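4. Trial of the Daretti handling kit

The Daretti kit is sold by Skuvier as a ready-to-run package for putting small goods onto open racks: two arms with grippers, a head camera, a camera at each wrist, and a trained policy that the sales sheet calls shelf-ready. We leased one kit in February and ran it in our own room, with our own rack and our own mix of soft, boxed and bagged items. Figure 4 shows the work from the head camera (a, b) and from the wrist (c, d).

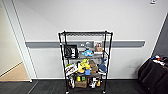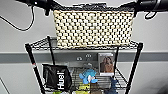
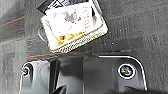
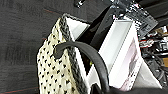 Figure 4. (a) Wire rack with goods on its lower levels. (b) Bead mat held by both grippers at the top shelf. (c) Small package on the gray surface, near the gripper. (d) Polka-dot bag with a black handle, and a white box beside it. Photos: Liyanage trial set, 2024-12-30 release. Reuse with credit.

The vendor's headline number is a count of 2916 placements made without a person stepping in. We could not match it to any test we would accept. The sheet does not say which items were used, how often the same item came back, or what was counted as a placement. An item that lands on the shelf and tips over a moment later may well be in the total. We asked for the logs and were sent a summary table.

Our own test was smaller. We made 482 attempts over the lease and scored each one by hand from the recorded video. An attempt passed only if the item stayed where it was put for the length of the clip and the goods next to it were left standing. Rigid boxes gave us little to argue over. Flexible items did, and the bead mat (Figure 4b) is a fair case. With one top corner in each gripper the lower edge is free to swing, and the policy has no obvious way to tell whether that edge is over the shelf or in front of it.

The wrist view raises a separate doubt. In Figure 4c the gripper body fills much of the lower half of the picture, and in Figure 4d the bag handle runs across the space between the bag and the box. Skuvier presents the wrist cameras as the main aid to close work. We think a buyer should ask how much of the item they show at the moment it matters.

We also question the setup time. The sheet promises a new rack in under an hour. Ours took roughly 200 minutes, most of it spent on camera alignment, and the manual skips two of the steps. The competing Clondow service sends a technician for this part and bills for it, so the two prices should not be compared line by line.

None of this shows that the kit fails at its job. It does mean that the published count cannot stand in for a test on the buyer's own goods, and we would not sign a long lease on the strength of it.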